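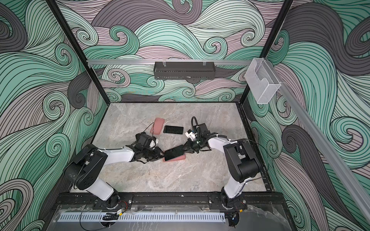
Home | Cells | Grippers | Methods | Downloads | Contact

Category: Research Cells / Two-Arm Manipulation

Standedley Two-Arm Cell with the Treltell Phone-and-Case Task Set

The Standedley is a benchtop research cell for two-arm manipulation. It is sold with the Treltell task set, which covers the handling of smartphones and phone cases: picking a phone off a flat surface, turning it, passing it between grippers, and seating it in or removing it from a case. The cell and the task set can be ordered separately. The method described on this page assumes both.

Phones and cases are a useful test load. The parts are thin, the screens are glossy, and a case has to flex slightly before the phone will go in or come out. A single arm with a parallel gripper tends to push the pair across the table. With two arms, one side can hold while the other works, and most of the difficulty moves into timing and grip force.

Layout

The arms are mounted on a black rail along the front edge of the table. Each has white links, black joint housings and a wrist camera. Aluminum rails on the walls take hanging fixtures such as baskets and holders, so that reach tasks can be added without using table space. The front is closed by a clear acrylic panel. Motor and camera cables leave the cell near the arm bases.

The tabletop is a stone-pattern sheet. Wall panels are printed paper and can be changed between sessions. We ship the swirl pattern by default. Its dense curls show up in screen reflections, which was the condition we wanted to train against, and policies trained only on plain walls did poorly when moved to it.

Method: Staged Grip Labels

The usual approach is to record whole demonstrations and train one policy on them. We kept that, but added a grip label to every time step. The label says which gripper is holding, which is moving, and whether both are in contact with the same part. Labels are produced from the gripper position and motor current by the Stemoder software and then corrected by the operator in a playback window. Correction is slow at first and gets faster once the current threshold has been set for the case material in use.

The policy receives images from both wrist cameras and the fixed camera, plus joint positions. It predicts the next arm motion and the next grip label together. At run time the label is used as a check: if the predicted label and the measured contact disagree for more than 3 steps, the arms stop and back off along the last path. 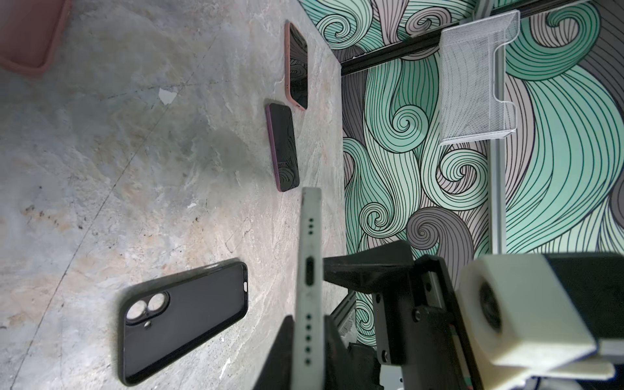 Phone orientation matters more than we expected when the part is lifted clear of the table. A phone held on edge presents a narrow face to the camera, and the port and speaker holes are then the best cue for which end is which. In the first version of the data set most phones were recorded flat, and the policy often chose the wrong end. We added demonstrations with on-edge grips from either gripper, in mixed case colors, with other phones left on the table as clutter.

Results

The training set holds 200 demonstrations. We ran a separate evaluation of 200 trials with phone positions and case colors drawn at random. The policy with grip labels completed 174 of them. Of the failures, 2 were stops caused by a camera cable catching on a case, and the cable loop has been shortened on current units. The remainder were mostly slips during case removal - stiff cases were worse than soft ones.

We have not tested the method on tablets or on cases with a folding cover. Transfer to other arms has been tried only on the Shek bench unit, where the labels worked after the current threshold was reset. Those numbers are not included here.

Supplied with the cell

Two arms with grippers and wrist cameras
Front mounting rail and cable channel
Wall rails with clips
Wall panel set, swirl pattern
Stemoder recording and label software

Phones are not supplied. The task set includes cases in several colors and a sheet of start positions. Recordings made with software older than the November release need to be converted before labels can be added, and the converter is on the Downloads page.

Lead time depends on the wall panel choice. Plain panels are in stock. Custom prints should be sent to us at full size, with a matte finish specified.

Page revised July 12, 2020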